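Search this site
Enter keywords

Kitchen robot trials halted after arm pressed into table

Jun 29, 2019

Gesora has stopped trials of its table-clearing robot after a fault sent the arm down onto a worktop at its Mamska test site and held it there until a member of staff hit the stop button. The company said nobody was hurt.

The fault was put down to a height setting left over from an earlier table. The arm had been told the surface was lower than it was, and it kept pushing when it met the top. A force limit that should have cut the power had been raised in January to let the arm lift heavier dishes, and was never put back.

Engineers have spent the past week going over the same job in simulation, running the approach again with different table heights and force limits. 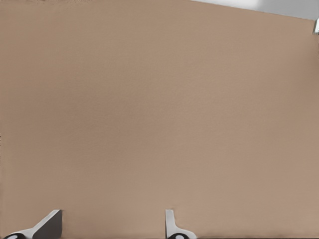 The simulated gripper, fingers open, close to the tan surface.

Emrys Bellis, who leads the trials, said 3532 runs had been completed in simulation by Friday. Of those, 210 ended with the arm pushing harder than the firm allows.

"Most of the bad ones come from the height being wrong by a small amount," he said. "If it is wrong by a lot, the arm stops straight away and flags an error. The small errors get past the check, and that is what we have to fix."

The robot is meant to collect plates and cups from canteen tables and stack them on a trolley. Two canteens run by the catering firm Ogunleye were due to take one each this summer. Both have been told to expect a delay, though no new date has been given.

Cúc Lương, who was on shift when the fault happened, said the arm made very little noise and that she noticed it only when the table began to creak. She was standing beside the stop button at the time. Under the old rules the operator could be anywhere in the room. Operators must now stay within reach of the button for as long as the arm has power.
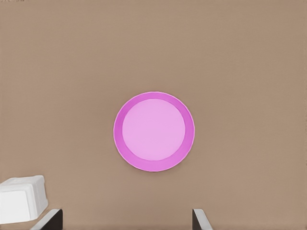 A pink plate beyond the open gripper fingers and a white box to the left, in simulation.

The outside safety check is being done by Wuletti. Its inspector, Fidel Quezada, has asked for the force limit to be locked so that it cannot be changed without a second person signing for it. He also wants the table height measured at the start of every shift and written in the log.

Gesora said it accepted both points. The damaged worktop has been replaced at a cost of £425. The arm itself has been sent for inspection, and the wrist joint will be changed whatever the result.

Trials with the real arm will stay on hold until Wuletti has finished its report.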